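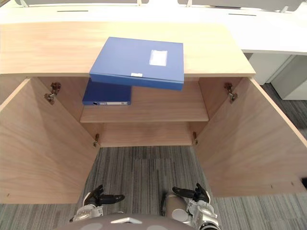 Blue file box on top of the cabinet, doors open, one shelf inside.

I bought the Drosell two-door cabinet in February for my small office at home, and I use it every day since then. Before this I kept all my papers in bags under the desk, so maybe I am easy to please.

The delivery was from the Elletti shop in Stirkudcombe and it came in one flat box, very heavy. My neighbor Fatima Naidoo helped me to carry it up. The assembly took us a whole evening. The drawings in the booklet are clear, but the screws for the hinges and the screws for the back look almost the same, and we mixed them. Please sort them first on a plate.

The doors are the best part. They open wide and close quietly, and after 8 weeks I did not need to adjust them. The shelf is strong enough for full binders - I keep tax papers and my translation contracts there.

What I like less: the back panel is thin, and there is no hole for a cable. I wanted to put my printer inside, so I had to drill one myself. Also the smell of new furniture stayed for many days.

I paid 82 with the delivery. The Shahbazi model is nicer, with a lock, but it costs 400 and I don't need a lock. I would buy the Drosell again, maybe a second one for the hallway.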